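Craft paint without the mess - quick tips

Doing this fast, the glue is drying on something in the other room.

Bottles first. Squeeze paints, fabric dye, kids' tempera, whatever you've got. Wipe the neck before the cap goes back on. Every time. Dried paint in the threads is why caps crack, and then the whole bottle goes to rubber by September.

Cap already stuck? Hot tap water, 2 minutes, only the cap end under. Then a rubber band round it and twist. No pliers. I split a perfectly good Zerno green that way and it was on the grout for weeks.

Clogged tip - straightened paper clip, or a toothpick if the hole is big enough. Don't squeeze harder. You know what happens.

Paper cups. I buy the colored ones, sleeve of 64 from Cundent, and they last ages becuase I reuse them till they go soft. Good for:

Brush water, one for rinsing and one for clean. Pick two different colors so you don't mix them up.
Dry brushes, handles down.
Bits. Beads, googly eyes, the tiny screws off the thing you took apart.
Mixing. Pour a little, you can always add more.

Don't leave water sitting in them overnight. Bottom goes, table goes.

Clear the table before anything gets opened. All of it, phone too. Then only put out what the job needs. A couple of cups at the back where elbows don't reach, bottles in front, done. Pale table? Wipe spills right then. Damp cloth, dab, don't rub. Green and blue are the worst, yellow is forgiving.

Old dried spots - rubbing alcohol on a cotton ball, try a corner first. My Trasby table was fine with it. The varnished shelf was not.
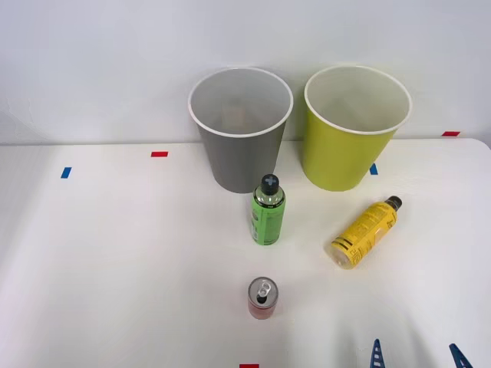
Devadiga wrote in to say she skips paper altogether and uses yogurt pots, rinsed and dried, since they stack and don't go soggy if brush water gets forgotten. Fair point. They tip over easier though, so put a few clean pebbles in the bottom.

Storage. Upright if the bottle stands properly, in a shoebox with the caps all facing up so you can see the colors. Skinny ones that fall over all the time, lay them down but check the cap twice. Not on the windowsill. Not in the garage if it freezes.

Nearly empty bottles - stand them on their heads in a mug for roughly 5 hours and you'll get another small project out of them. Label anything you've mixed yourself, masking tape and a pen, you will not rember what went in it.

Cloth in the wash seperately. Ok, glue's dry.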